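4.3. Perte de prise lors du remplissage au distributeur

La tâche de remplissage est celle qui a produit le plus d'arrêts de sécurité au cours de la campagne de mars 2020. Sur 25 essais conduits au poste de Trirnero, 14 se sont déroulés sans intervention. Les autres ont été interrompus par l'opérateur ou par le superviseur logiciel, le plus souvent dans les instants qui suivent l'arrivée du verre sous le bec. Nous décrivons dans cette section le mode de défaillance dominant, puis la modification retenue.

Le gobelet employé est un verre transparent, court et large, à parois striées verticalement. Il avait été choisi avec N. Mustonen pour sa ressemblance avec la vaisselle des sites visés par le projet Hindo. La main gauche le saisit par le haut, les doigts gainés de noir repliés sur le bord, tandis qu'un doigt blanc placé à l'horizontale le soutient par-dessous (figure 6). La main droite n'intervient pas dans cette phase. Elle est maintenue en position d'attente, doigts joints, à proximité du distributeur.

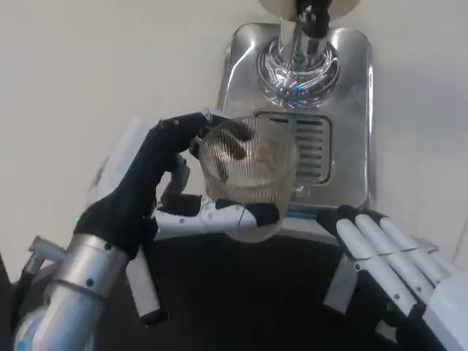

Figure 6. Maintien du verre de la main gauche devant le distributeur en acier inoxydable, main droite au repos.

Le défaut se manifeste par une rotation lente du verre autour du doigt de soutien. À mesure que le liquide monte, l'effort sur ce doigt augmente, mais le contrôleur continue d'appliquer la consigne calculée pour le récipient vide. Les doigts supérieurs cèdent alors de quelques degrés et le verre s'incline vers l'opérateur. Dans 2 essais, l'inclinaison a entraîné un débordement sur l'avant-bras et la procédure d'arrêt d'urgence a été déclenchée manuellement. Aucun opérateur n'a été blessé, les essais étant réalisés à l'eau froide.

L'examen des journaux par V. Hunt a mis en évidence une seconde cause, indépendante de la première. L'estimateur de glissement repose en partie sur le suivi visuel du bord du récipient. Or les stries du verre et les reflets de l'acier poli perturbent ce suivi : l'estimateur conclut à une prise stable alors que les couples articulaires indiquent déjà une dérive. Le seuil d'alerte, fixé à 20 % d'écart sur le couple du doigt de soutien, n'était consulté qu'en cas de doute de la voie visuelle. Il restait donc inactif au moment où il aurait été utile.

Deux corrections ont été apportées. La consigne de serrage suit désormais la masse estimée au poignet pendant tout le remplissage, et le seuil de couple est évalué en permanence, sans condition sur la voie visuelle. Son franchissement provoque la fermeture de la vanne avant tout mouvement du bras, l'ordre inverse ayant aggravé un des débordements.

La reprise des essais en avril n'a porté que sur ce même verre. Le comportement avec des gobelets souples reste à établir, de même que l'effet d'une gaine usée sur l'adhérence au bord.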